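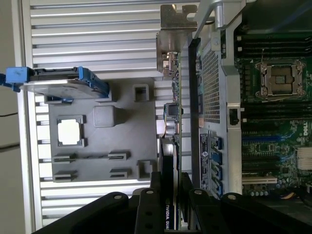

Nadar 600 Power Conditioner

Order code: NR-600-18
Made by: Arko
Availability: in stock, ships from the Radebe warehouse

The Nadar 600 is a line-interactive power conditioner for small offices, repair shops and home work areas. It corrects low and high line voltage without switching to battery and filters noise from motors and compressors on the same circuit. It is sized for one or two desktop computers and a monitor. It is not meant for laser printers or space heaters.

Technical data

Rated output: 600 W
Peak output: 2000 W, start-up only
Weight: 18 lb
Outlets: battery-backed and surge-only, marked on the rear panel
Battery: sealed lead-acid, user replaceable
Cooling: passive up to half load, fan above that
Mounting: floor or shelf, upright or flat

Output waveform

On line power the unit passes the utility sine wave with correction applied by a tapped transformer. On battery the output is a true sine wave. Power supplies with active power factor correction can shut down when fed a stepped waveform, and the earlier Nadar models were not suitable for them. The 600 is.

Sizing the load

Add up the rated draw of everything on the battery-backed outlets. Use the figure on the label of each power supply if no measured value is available. The result will be on the high side, and the difference can be treated as reserve.
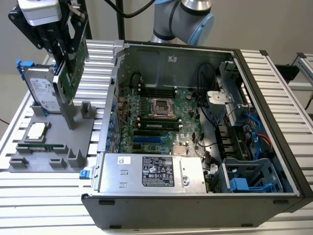 Where a plug-in meter is at hand, take the reading with the computer under its normal heaviest work and add the monitor. Do not size from the idle reading. A unit that runs above its rated output sounds a steady tone and drops the load after a short delay.

Placement

Leave a hand's width of clear space on both sides. Keep the rear panel away from curtains and paper. The transformer hums slightly when correcting, more so on a hollow shelf. Rubber feet are in the box and should be fitted before the unit is set upright.

Battery replacement

Switch off, unplug from the wall and disconnect all loads. Slide the front cover down, pull the battery out by its tab and remove the two leads, black first. Fit the new battery in reverse order. Charge overnight before relying on run time. Use part NR-B73 only. The older NR-B pack has the same outline but wider terminals, and the cover will not close over it.

Firmware

Units built before March need the Trititetti monitoring utility, version 73 or later, to report battery age correctly. Output is not affected.

In the box

Power conditioner, battery (fitted, one lead disconnected for shipping), USB cable, rubber feet, printed guide.

Technical questions: Khanyisile Matlala, product support
Trade orders: Lachlan Morrison
Page revised Jul 25, 2023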